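Julham foam dice, large, pair – review
By Merike Sproģis

I bought these in July for the games afternoons I help with at the library, where the old plastic dice had started to go missing.

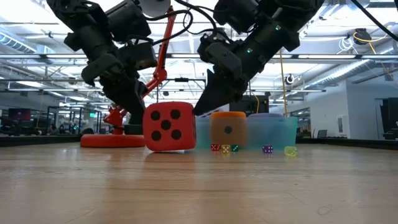

The set comes as two dice in a net bag with a drawstring. They are sold for classrooms, and the catalogue number is 2069 if you are ordering by phone from Jenel, who were the only shop I found selling them as a pair. Elsewhere they come singly and the postage doubles the price.

The main thing I wanted was less noise. We play in the reading room, and wooden dice on a hard table carry right through to the front desk. The foam ones make a dull pat and that's it. People at the next table no longer look up.

They roll well enough if you throw them properly. Dropped from a low height they tend to land and stay on whatever face was down, so the younger children soon learned to cheat. We now ask for a throw from chest height, and on the floor that works fine. On a small table they bounce further than you'd expect, and we have fetched them from under the radiator more than once.

Are they fair? Kaja Vanags, who runs the maths club, had her group throw one of them 200 times and write down the results. Sixes came up a bit more than they should, though she didn't think it was enough to matter. For snakes and ladders I can't say I have noticed.

The pips are easy to read from across the room, which helped one of our older players more than it helped the children. The surface marks with biro and does not come fully clean. Warm water and a little washing-up liquid took off jam and most of the felt tip. Do not soak them. One of ours took almost 2 days to dry out on the windowsill and smelled damp for a while after.

I have also used the Fulter set, which is firmer and rolls truer, but the corners on those began to crumble in the first term. The Julham dice have done seven sessions so far and the edges are still sound. There is a small dent in one where somebody bit it.

The net bag is poor. The cord pulled out the first week and I have put them in an old shoe bag.

I would buy them again for under-tens. For a proper board game with adults, stick with ordinary dice and a felt tray.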